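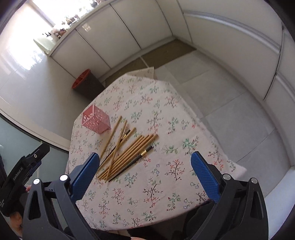

Research » Manipulation » Skirnier: Learning to Sort Thin Objects from Hand-Held Demonstrations » Section 4

4. Data Collection and Task Setup

4.1 Collection device. All demonstrations were recorded with a hand-held two-finger gripper and a wide-angle camera that keeps both fingers in view. The operator carries the device by its handle, so no robot arm is needed at this stage. Each finger has a textured blue pad, which also serves as the tracking target for estimating jaw width.

4.2 Thin-object task. The operator picks up bamboo sticks and calligraphy brushes one at a time and places them in a small basket. Figure 1 shows the open jaws near the pile, with the brushes lying among the sticks. Thin objects are hard for two reasons. Their width in the image is close to the depth error of the Osolgate estimator, and a stick that crosses another often drags it along when lifted. We placed the objects on patterned cloth to make segmentation by background color unreliable.

Figure 1. Camera view from the hand-held gripper: sticks, two brushes and a pink basket on a floral tablecloth.

4.3 Dataset. We recorded 1,185 episodes and removed 106 in which jaw tracking was lost before the grasp. The policy was trained for 300 epochs on the remaining episodes. Object layout was changed between episodes by dropping the pile again from a low height.

4.4 Results. We compared Skirnier with two baselines, Fodance and Evangelista, using 5 training seeds for each method. Skirnier had the highest mean grasp success on isolated sticks and on crossed sticks. The gap to Fodance was small for isolated sticks and larger for crossed ones. Evangelista did well on brushes but often closed on two sticks when they lay side by side. Removing the jaw-width input lowered success on parallel bundles and had little effect elsewhere. Failure cases are grouped by contact type in Section 5.

Shares 5 | Comments 0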